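Moving a load by hand - notes for week four
Rhona Aitken, evening course, Clidham

Hello again. These notes go with the second half of the session, the bit after the tea break, and they fill in what I rushed through when we ran short of time. If you missed the first half, borrow somebody's sheet on sitting and desk height before you read on, as I use the word "neutral" a lot and I'm not going to explain it twice.

So, lifting. Most of you told me you'd been taught one rule, years ago, and it was "bend your knees, keep your back straight". I was taught it too, in a chilly hall in Sodlow with a crate of old ledgers! It's not bad advice but it leaves out the thing I care about most, which is how far the load is from your body. Hold a bag of sugar against your tummy and you could stand there all evening. Now hold it out at arm's length and see how you feel after a minute. The sugar weighs what it always did. What has changed is the distance, and your lower back has to work a lot harder to stop you tipping forward.
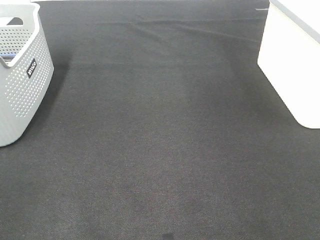 We did the sum on the board and several of you asked for it again. Take a load that pulls down with a force of 100 newtons, which is a box weighing a little over 10 kilos. Hold it 30 centimetres in front of the base of your spine and the turning effect is 100 times 0.3, so 30 newton metres. Push it out to 60 centimetres and you've doubled it. The muscles running down either side of your spine sit only a few centimetres behind the joint, so they're pulling on a very short lever. If we say five centimetres, they need 600 newtons to balance the first box and 1200 for the second, and that's before we've added the weight of your own head, arms and chest, which also have to be held up when you lean over. Put the whole lot together for a deep stoop and you can get to 3000 newtons on paper without trying very hard. (It's a rough model, Hyun, I know. We'll get to the better one in week six.)

Next question from the floor was about knees. Do you have to squat right down? No. A full squat with your knees past 90 degrees is tiring, and plenty of people with sore knees can't do it at all. Half a bend with one foot a bit in front of the other is fine for most things at home, and you'll get up again more easily. What I do want you to avoid is twisting while you're bent. Move your feet instead, even if it takes three little shuffles and you feel silly.
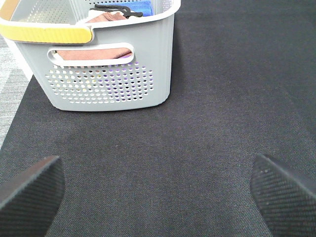 Grip is the part people skip, and I think it matters nearly as much as distance. If you can't get hold of a thing properly you end up hugging it from underneath, leaning further over to reach, and squeezing much harder than you need to with your fingertips. A cardboard box with nothing to hold is the usual culprit. Compare that with a plastic laundry basket that has an oval slot in the wall just under the rim, wide enough to get your fingers through. With a hold like that your hand can hook and the bigger muscles of the forearm do the work, and your hands start higher up, so you don't have to stoop quite so far. The older handout by Wulterska calls this "coupling", and you'll meet the word in the reading, but I just say grip.

For next time, please pick one thing you lift often at home or at work and measure two distances with a tape: floor to hands, and belly button to hands, both at the moment it leaves the ground. Write them down, along with what it weighs if you can get it on the bathroom scales. Do it again with your feet closer in and see what moves - I'd like to put everybody's numbers up on the board.

Reading is chapter three, and you can skip the section on pallets unless you work with them. We start at 7 pm as usual, and the side door sticks, so give it a good shove.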